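Search this site
Search
Reports Partners Contact
Reading time: 4 min

Zotano: progress report to Fundeo, second period
October 26, 2025

The grant agreement asks us to open with achievements, so we will open with the one we have. The method works on the task we promised it would work on, more often than it did in June, and we now understand why it was failing in June. The second half of that sentence took up most of the budget line marked "analysis."

To recap for anyone at Fundeo who has inherited this file: Zotano studies how a two-armed robot can learn tidying and fetching tasks around small household objects from human demonstrations, without being given a model of each object. The question you are paying for is narrower. When the robot is unsure where a grasp should go, can it tell that it is unsure, and can it do something useful about it?

In June the answer was yes and no. The uncertainty score went up at sensible moments, and the policy then carried on exactly as before, like a driver who notices the fuel light and turns up the radio. We had assumed that a high score would push the arm toward slower, more careful motion. It pushed the arm toward the average of everything it had ever been shown, and the average of two good grasps can be a very poor one.

The fix is a short pause above the object. The policy now produces several candidate grasps, compares them, and commits to one only if they agree. If they disagree, the arm backs off a little and looks again, up to 3 times. After that it gives up and asks for a person. We count asking for a person as a failure, although as failures go it is the cheap kind.

The desk organizer remains our main test bench. It has compartments and drawers with small round knobs, and it offers the gripper very little room to be wrong in. The round container with the blue lid has become the standard target for comparing grasp candidates, as the compartment wall rules out most of the lazy approaches.

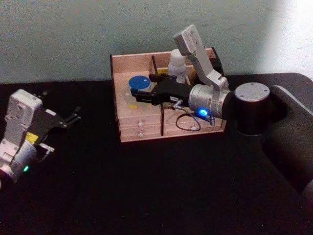 Florian Delorme: I have no quarrel with the pause, but please separate the gain that comes from looking twice from the gain that comes from moving slower. At the moment the report credits the clever part with both.

The comment above was left on our draft and we have kept it in, partly out of honesty and partly because the reply is in our favor. We ran a control in which the arm paused for the same length of time and then did what it was going to do anyway. It did slightly worse than with no pause at all. Waiting, on its own, does not help. Several of us had hoped otherwise, as it would have been much easier to implement.

Looking twice does help, with conditions. The benefit is large when the object is partly hidden by the arm and small when it is in plain view. For clear plastic the gain is there but unsteady from session to session, and we would ask you not to quote it yet. Transparent objects produce candidates that agree with each other warmly and are all wrong. The score reads this as confidence. So, for a while, did we.

The work now splits into 2 packages. The grasp package covers the pause, the comparison and the retry. The release package covers what happens once the object is up, and it is where the next period's money is going. Lifting an object out of a compartment turned out to be the part with the better publicity. The robot must then decide how high is high enough before it travels sideways, and our demonstrators all had different opinions on that, none of them written down.

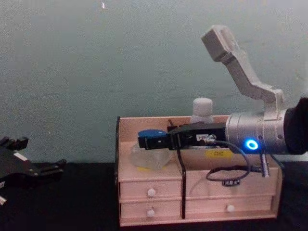 Release package: status and next steps
Submitted by the Zotano project team / Filed under: Manipulation, Reporting

Demonstrations for this package are being collected again under a single written instruction for lift height. The old ones will be kept as a comparison set, where their variety may finally be of use to somebody.

Against the plan: of the 6 milestones for this period, 4 are complete. The remaining 2 are the handover between arms and the public release of the evaluation code. The handover is late for scientific reasons. The code is late because it contains the word "temp" in most of its file names and we would like to be remembered differently. Both are moved to the next period at no extra cost.

Risks: the clear plastic problem may not have a solution within this method. Brunet has offered us time with a different depth sensor, and we will accept. If the agreement score still cannot be trusted on transparent objects after that, we will report it as a limit of the approach and leave those objects out of the headline result, with a sentence saying so in the abstract.

Spending is on plan apart from the analysis line, as confessed above. We request a transfer from travel, which we did not use, having spent the period watching a gripper make up its mind.

Recent items
Zotano: progress report to Fundeo, first period
Brunet sensor loan: terms and schedule
Flikeck: notes on cable routing for two-arm benches
Fundeo reporting template, revised
Why the average grasp is a bad grasp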